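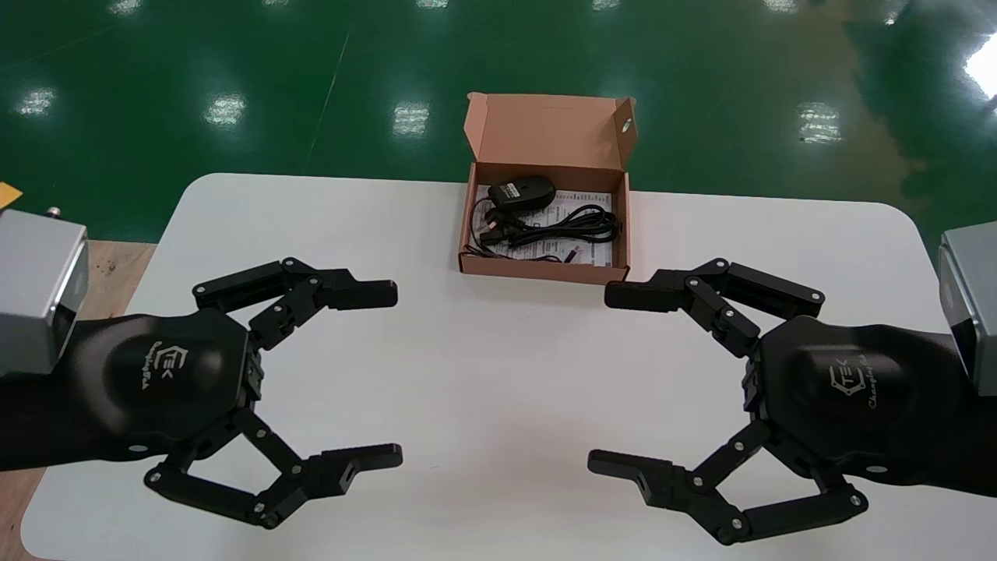
The white tables at Putarbridge

The white tables are now in regular use in the long room at Putarbridge, and the old brown benches are gone. Members who have been away over the winter will notice the difference as soon as they come in. The room is brighter, and a small screw or a bit of thread that would have disappeared on the old benches shows up right away on a white top.

The tables came from Flulard, the furniture resale shop, and cost $358 for the set with delivery. That was paid out of the Pakzad Fund, which had been set aside for furniture and had not been touched in 2 years. There is $231 left in the fund. We plan to put that toward a second set of shelves, so that things people want to keep close by don't end up living on the table.

A white top needs a little more care than we were used to. Please wipe it when you finish, using the spray and the cotton cloths on the hook by the sink. The green scouring pads are for the sink only. One person used a pad on a glue spot in the first week and left a dull patch that can't be polished out. If you have glue or tape residue, lay a warm damp cloth on it for ten minutes and then try a plastic scraper. Ask before using any kind of solvent.

Cutting is done on the mats. There are three large ones and a small one, stored flat on the bottom shelf. They should go back flat as well, as they curl if they are left standing against the radiator. Paint and ink go on the paper roll, which is kept under the window. Tear off more than you think you need.

Marker is the one real problem so far. Somebody drew a layout directly on the top in permanent black and it took most of an evening to get off. For laying things out, use the blue painter's tape. It comes up cleanly if it is taken off the same day. Tape left on for a week does not.

The tables can be moved, but it takes two people, and the feet should be lifted clear of the floor. The floor was refinished last year and already has one long scratch near the door. If you change the arrangement for a session, put it back afterward. A plan of the room is taped inside the cupboard door.

Some members have asked about sitting height. The tables are a bit higher than the benches were, and the old stools are too low for close work. We have 19 stools in all and most of them can be raised by turning the seat. The ones that can't have a strip of red tape on one leg. If your shoulders ache after an hour, check whether you have one of those.

Evening booking opens again in April. The sign-up sheet is on the board in the hall, and the early slot now ends at eight to leave time for wiping down and putting away before the next group comes in.

2019-03-31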